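Ring toss pegs at home - bolts any good??

Home Games & Tabletop Bits > Make Your Own

sprocket_lane
Right, trying to do a little tabletop sorting / ring game. Two metal pegs, one fat one skinny, black rubber rings go over them. Big round white table, no sides, no tray, nothing. Pegs just stand there on their own. Five rings.

Question is whether to fix the pegs to a board or leave them loose. Fat one's got a wide base so seems fine, skinny one is just a bolt and I don't trust it. Would rather not drill the table obviously

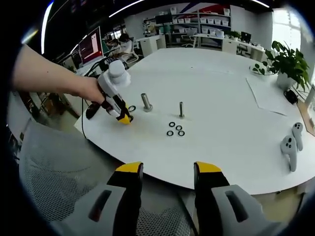

Also wondering if the rings want to be bigger. Rubber grips the metal a bit which is good for staying put but a pain if you want them to drop clean. Got mine from Uritz in a mixed bag, sizes are all over the place tbh.

mothballs89
Leave the fat one, glue the skinny one to something. Standing a bolt on its head is asking for it. One elbow on the table and it's off across the floor.

kettlefish
Disagree with above. Wobble IS the game. We play it so if you knock the thin one over you lose your turn. Fix it down and a kid can do it blindfold, bored in 5 minutes

mothballs89
Depends who's playing doesn't it. My dad has shaky hands, if the peg goes over every go he just packs it in. Fixed is kinder.

kettlefish
ok fair, didn't think of that

tin_of_buttons
Middle way: sheet of thin rubber mat under the bolt. Doesn't fix it, stops it skating about. I used an offcut of Dondorden shelf liner, cuts with scissors. White tabletops are slippy as anything, specially after you've wiped them

sprocket_lane
Oh that's good, got a drawer liner somewhere. Will try tonight.

Been swapping between the rubber rings and a little metal one too. Metal is a different thing altogether, much fussier on the thin peg, you have to come straight down or it catches on the thread. Looks nicer though. Clatters like mad on the table if you miss
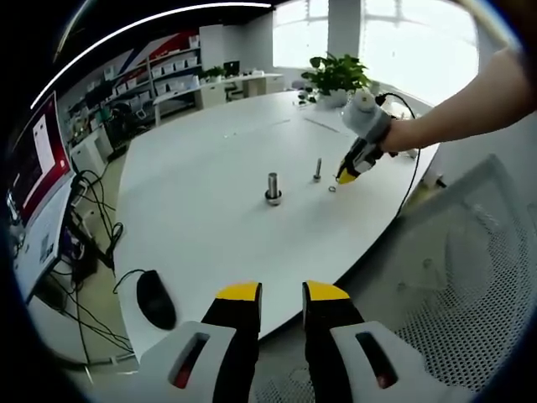
quiet_gravel
Can you use ordinary washers from the shed in place of rubber rings?

tin_of_buttons
Washers are fine so long as the hole is a good bit wider than the bolt. Try a few on by hand first and bin any with rough edges, they scratch the tabletop. I'd still keep rubber for the fat peg, much quieter.

quiet_gravel
Ta. Got a Cumus tub of them, 835 peices it says on the lid, never used more than a handful. Finally a purpose

ferrous_gale
Coming at this from the other end, why a big table at all? Rings roll. Round table = they roll off and you're under the chairs. Put it all in a baking tray. Sorted.

kettlefish
Tray spoils it, you bash your knuckles on the rim picking the flat ones up

ferrous_gale
Get a bigger tray then

kettlefish
at which point it's a table

mothballs89
Rubber ones don't roll much anyway, they flop. It's the metal ones that leg it. Towel on the floor under the edge if you're worried, at least you hear less swearing from downstairs.

sprocket_lane
No tray here, like having the room. I do clear it first mind, the mouse lead kept ending up in the way, and the plant stays at the back by the window out of reach. Anything with a trailing cable needs to be well off to one side or it drags the bolt down. Learnt that one a few times over.

tin_of_buttons
Did the liner work?

sprocket_lane
Yep! Cut a square up to the size of a coaster. Bolt still tips if you really whack it but it doesn't wander now. Only thing is dust sticks to it, rinse under the tap and its fine

ferrous_gale
Anyone know if the Dong pegs are worth it? Set with the screw in bases. Thinking of getting one for September when the grandkids are over

mothballs89
Had a set. Bases are decent, pegs all the same thickness though, so no easy one and hard one. I'd stick with a bolt and something chunky, costs pennies

ferrous_gale
Will have a rummage in the garage first then. Still using a tray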